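Nalten Handheld Gripper Kit: Frequently Asked Questions

Setup, recording and returns for the two-hand kit

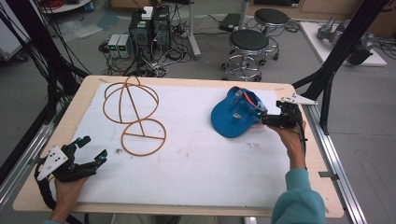 The questions below come from the support inbox and from pilot sites. They apply to hardware revision 4. Owners of revision 2 should read the entry on older units first.

What is included in the kit?

Left and right handheld grippers, one cable per gripper, a spare set of fingertip pads, a calibration card and a license for the Ginus recorder. The host computer, table and mounting frame are not included. Frame drawings are available on request.

Do the grippers run on batteries?

No. Power and data share one cable. Route it along the wrist and down, with enough slack to reach all four corners of the work surface. A cable pulled tight will show up in the recording as a bias in wrist angle.

Can one operator use both grippers?

Yes, this is the normal configuration. Either gripper can be idle during a task. Keep the idle one in the hand and leave it powered. The recorder expects two streams and will flag the session as incomplete if one drops out.

What objects are suitable?

Anything that fits between the open fingers and can be lifted with one hand. Caps, folded cloth, small boxes and bottles are all within range. With soft goods, grip a seam or a stiff section where possible. Thin items such as rubber bands and string can be picked up, but expect a lower success rate when the recording is replayed on an arm.

What work surface do you recommend?

Matte, light in color and slightly compliant. White foam board on an ordinary table works well and is cheap to replace. Smudges and small marks do not affect tracking. Glossy laminate and glass do.

How long can a single recording be?

The recorder closes a file at 70 minutes and opens a new one. No samples are lost at the break. Most sites work in much shorter takes, which are easier to label.

How often is calibration needed?

At the start of each session, after any cable change, and after a drop. The routine is under Tools > Calibrate. If it stops with error 1034, the card was not seen by both units. Clean the card, move it toward the middle of the table and run it again.

Which arms can replay the data?

Any arm with a driver in the Krajewska library. The library is updated separately from the recorder, so check both version numbers before reporting a replay fault.

I have a revision 2 unit. Can it be upgraded?

The electronics can. The finger assembly cannot, and the older pads do not fit the current fingers. Mixed pairs are not supported.

Are replacement parts sold separately?

Pads, cables and back plates are. Orders go through Bumance, our parts distributor. Finger assemblies are replaced only at the service desk, as they have to be realigned.

Who do I contact?

Hardware and returns: Lilibeth Samonte. Recorder and drivers: Ryszard Adamczyk. Include the serial number and the session log.

Page last revised in May.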